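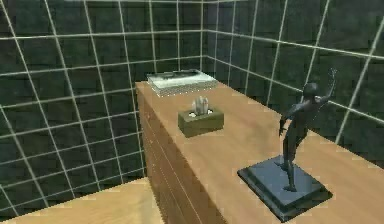

# The Kistemthorpe Settlement Map, Folded Edition

Kistemthorpe was settled by people who had been promised a river. They got a creek, and in July it was mostly a rumor. They stayed anyway, argued over fence lines for two generations, and left behind enough paperwork to keep a mapmaker busy.

That mapmaker was Thaddäus Hauser, who spent 13 winters matching land claims to church records and family letters. His map shows 86 original homesteads, the old mill road, and both cemeteries — the Lutherans and the other Lutherans.

## What you get

- One folded map, printed on 2 sides
- A booklet listing 269 family names, with the spellings they arrived with and the ones the county clerk gave them
- A plain card sleeve

The back of the sheet covers the Brulosura tract, where the second group of families went after falling out with the first. The Marti farm appears on both sides because it was claimed by both.

## Before you order

The booklet text is small. Hauser would not cut a single name, and we would not pay for more pages.

This is the second printing, September 2019. It moves the Stetano schoolhouse to the correct side of the creek. If you own the first printing, a correction slip is free on request, and you may paste it over the mistake or leave it alone, as the school board did.

Maps ship folded. We do not sell them rolled — please stop asking.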